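Pendar Valley drought

The Pendar Valley drought was a long dry spell that hit the farming towns along the Mishra River, and I've been adding to this page on and off since I moved to the valley myself. It went on for 117 days without proper rain. People here still just call it "the dry."

Background

Pendar gets most of its water from the hills above Stullska, where the Mishra starts as two little creeks. In a normal year the rain shows up in December and keeps going long enough to fill the reservoir. That year it came late, fell for 10 days and quit. I remember my neighbor Yogesh Ahuja hosing down his truck that week and telling me we'd be fine (he has since apologized to the whole street).

Effects

Upstream farms lost their beans first, then most of the squash. The town of Flirkon had it worst, as its wells are shallow, and households there were held to 100 liters a day. Shakuntala Vashisht, who was mayor at the time, had tanker trucks sent in from Stullska - a slow trip on that road, let me tell you! Schools stayed open but the pool didn't, and my kids have never forgiven anybody for it.

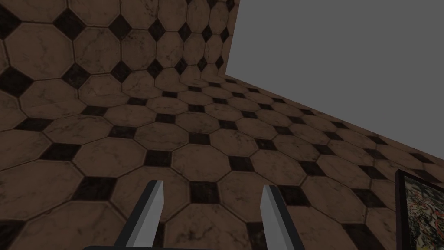
Cattle owners had a rough time too. Nimal Weerasinghe moved his herd over the ridge to rented pasture and ended up keeping part of it there for good.

End of the drought

Rain finally came back on 5 August 2018, in the middle of the night, and half of Flirkon went out and stood in it. The river took a lot longer to recover. Watering limits stayed in place for another 2 months, and the reservoir gate at Stullska was rebuilt the following year to a design by Diệp Hầu.

See also: Mishra River, Stullska Reservoir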